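Merlow tests slow cooker claims and finds most of them thin

Drundbridge, February 13, 2018 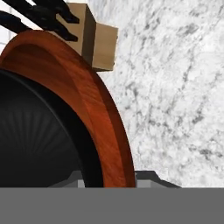 Reading time: 3 minutes

Merlow, the independent test kitchen in Drundbridge, has published its report on electric slow cookers and the recipes printed in their booklets. Readers who were promised a rich stew for ten minutes' work may want to sit down first.

We bought 6 slow cookers at full price from ordinary shops and cooked 80 dishes in them, following the makers' booklets to the letter. Then we cooked the same dishes in a lidded pot in a domestic oven. Both versions went to a tasting panel, served in plain white bowls with no clue as to which was which.

The panel preferred the oven version in most cases. The gap was widest with beef, where the booklets tell you to put raw meat straight in with cold stock and walk away. What comes out is soft, certainly. It is also grey, and the gravy tastes mainly of the stock cube. Browning the meat first closed much of the gap, but that means a hot frying pan, a greasy hob and another thing to wash up, and most of the "ten minutes" has gone before the lid is on.

Beans and pulled pork did better. Our panel could not reliably tell slow cooker pork shoulder from oven pork shoulder, and we are happy to say so. Chicken breast was poor in every machine we tried, and we can't see why the booklets keep including it. Anybody who has eaten it after eight hours on low will know the texture we mean.

We also looked at timings. Booklet recipes tend to give a generous range, such as six to ten hours, and call this flexibility. We found that carrots cut to the size shown were often still firm at the short end, while the meat beside them was falling to threads at the long end. A range that wide is a guess with a dial on it.

The most expensive model in the test, the Didenko, comes with 25 programmes, including one for porridge and one for "festive". We ran the stew, casserole and hotpot programmes with identical ingredients and could find no difference in the food. Didenko was sent our results before publication and replied that its programmes are "tuned to the character of each dish". We asked what the tuning consisted of and have not had an answer.

The Rasholm, the cheapest, has a single knob and a lid that rattles. It cooked as well as anything else we tested. We would not call that a recommendation, as the knob came off twice, but buyers should think hard about what the extra money is for.

Merlow does not say that slow cookers are useless. They suit people who are out all day and like beans. We do say that the booklets oversell them, and that a heavy pot with a good lid will do nearly all of the same work for a household that already owns one.

The full report, with tasting scores and the recipes we rewrote, runs to 200 pages and is free to read at the Merlow kitchen. A shorter printed edition will follow in June. Merlow accepts no advertising and no free appliances from makers.

ENDS

Notes to editors

Scores for single dishes are available from the Merlow press desk on request. The recipes may be reprinted with credit. Please do not shorten the browning step.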